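**Visit to the Murnitum glass and homeware rooms, September**

Members of the Drollitz Decorative Arts Circle were received at 10 in the morning by Joanne Sedgwick, who has charge of the collection. The party numbered eight and was divided into two groups for the tour.

The first hour was given to the storage rooms, where 200 pieces of coloured glass are kept on open racking. Ms Sedgwick spoke at some length on labelling, and on the difficulty of matching older entries in the register to the pieces themselves.
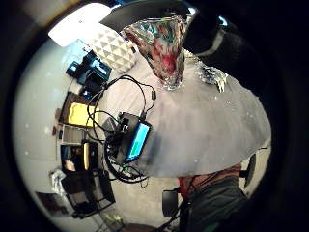 *Photograph: Deepak Rastogi / Drollitz Decorative Arts Circle*

The tall vase with swirled streaks of deep red, emerald and teal drew the most discussion. Its glass is thick and takes the light strongly along the flare, and against the matte grey tabletop the colours could be studied with ease. Mr Rastogi compared it with a piece in the Ajayi bequest – a comparison which Ms Sedgwick thought fair as to colour, though less so as to form. The patterned cushion by the table, with its rows of pale grey triangles, was also admired.

After tea the party viewed four recent gifts from the Brustosus estate. The visit closed at 3. Members wishing to see the register may apply to Ms Sedgwick in writing.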